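**Ladville, August 24, 2015**

# Ladville gets its story told, from the first ferry to the last mill shift

Ladville turns 187 this year, and the town is marking it with the biggest local history season it has ever put on. *Growing Up Ladville* opens in the old Juhász mill building on the river road and brings together photographs, letters, school reports, recipes, football shirts and hours of recorded memories from people who were born here, moved here, or left and never quite got the place out of their system.

The collection behind it has been growing since April, when the Ladville Local History Society asked residents to look in their lofts and kitchen drawers. The answer was 2,052 items, and they are still coming in. A family on Plelard Street handed over three biscuit tins of ferry tickets. The primary school found its punishment book from the 1920s, which is far funnier than anyone expected (one boy was kept in twice in the same week for "singing without cause").

"I've lived here all my life and I thought I knew the place," said Clive Parsons, chair of the society. "Then someone brings in a picture of your own street with a cattle market in the middle of it! I've learned more about Ladville this summer than in the forty years before it, and I can't wait for people to come in and put us right on the bits we've got wrong."

The exhibition fills 6 rooms across two floors. Visitors start with the river and the ferry, move on to the railway years and the great flood, and finish upstairs with the town as it is now, including a wall where anyone can pin up their own memory. Old and new sit side by side all the way through, so a hand-drawn map of the Norkora farms hangs next to one made this spring by pupils at the secondary school.

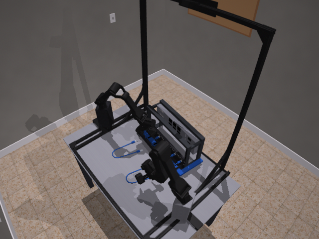 ## Voices from the mill

The room we are proudest of is given over to the people who worked at Juhász. Rosângela Fontes spent the early summer recording former spinners, carters, clerks and canteen staff, and roughly 7 hours of those conversations can be heard on headphones in the old counting house.

"They start off telling you there's nothing to tell," said Rosângela. "Ten minutes later you're hearing about the Christmas the boiler failed and everyone danced in their coats to keep warm. I laughed all the way through these interviews – and had a little cry at one or two."

The recordings will be kept at Ladville Library after the season ends, with typed copies for anyone who would prefer to read them.

## Walks, talks and a very large cake

Guided walks leave from the mill steps at 11am every Saturday and Sunday, taking in the ferry landing, the chapel and what is left of the Norkora road. They last an hour and a half and the ground is uneven in places. Evening talks cover the flood, the railway and Ladville's long quarrel with its neighbours over the county fair. The birthday tea is open to everyone, and the bakery has promised a cake in the shape of the town bridge.

## Visiting

Entry is free. The mill is open from 10am to 4pm, Tuesday to Sunday, until the end of October. There is a lift to the upper floor and parking behind the chapel. School groups are very welcome and should book through Ladville Library.

Anyone with something to lend or a story to record can bring it to the front desk during opening hours. Items are copied and handed back the same day wherever possible.

**Press enquiries:** Clive Parsons, Ladville Local History Society, care of Ladville Library. Interviews with Clive and Rosângela can be arranged on request, and copies of the older photographs are available for print.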